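Ruvlow Hand-Held Gripper Kit - planning and ordering

The Ruvlow kit is sold in pairs, one gripper for each hand. Price is $3120 per pair, including cables, a charger and one set of spare finger pads. Single units are available for replacement only.

Most buyers start with household sorting and packing tasks. Plan on 300 takes per task before you judge the results, and budget operator hours first - they cost more than the hardware by the second month. 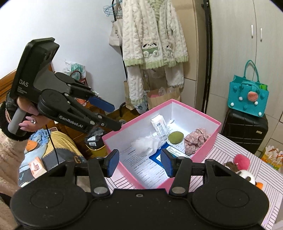 Storage comes next. A working pair fills roughly 80 GB in a shift, so order drives with the kit. Trerwood docks are supported. Older Arkden docks need an adapter, sold separately.

Finger pads are a wear part. Replace them at 800 hours, or sooner if the rubber starts to slip on smooth packaging. Pads are sold in sets of four and fit both grippers.

Lead time is three weeks from our Sepúlveda warehouse. Orders placed in November ship after the new year.

For quotes on five pairs or more, write to Bleddyn Wynne in sales and include your task list and the number of operators.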